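The Cold Wash Promise

Every few years the dishwashing business finds a new thing to feel guilty about on your behalf. This time it is the tap. Pondo, which sells a concentrated dish soap in tiny bottles, wants you to believe that washing up in hot water is a habit left over from your grandmother's kitchen, and that its formula cuts grease cold. Skuder and Holtberg have similar soaps on the way.

I wanted to believe it. My gas bill in November was not pretty. So I bought a bottle, turned the hot tap off and gave it 7 weeks.

Glasses were fine. So were cereal bowls, if I got to them the same morning. Then came the roasting pan, and with it a gray film that moved around a lot without ever leaving. The label has an answer for this: soak for 48 minutes. Why 48? I wrote to the company and got back a cheerful note about "optimal contact time" and a discount code. 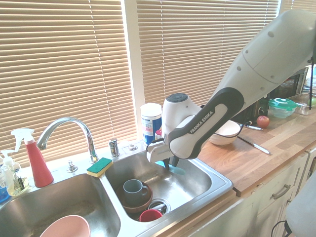
Rocío Mateos spent years testing cleaning products for retailers before she went freelance, and she has little patience for numbers like that one. "Fat gets stiff when it's cold," she told me. "You can scrub harder or you can wait longer. The soap helps a bit. Warm water helps more."

She also asked what the savings claim was measured against. Good question. The small print compares a cold soak with a hot tap left running for the whole job, at over 2 gallons a minute. Who washes like that? Fill a basin with warm water, as plenty of people already do, and most of the gap closes – though you won't find that on the bottle.

None of this makes it a bad soap. It smells of very little, and I like that. But it costs twice what I paid for Ortuño's plain green stuff, which did just as well on my glasses. The roasting pan gets hot water again.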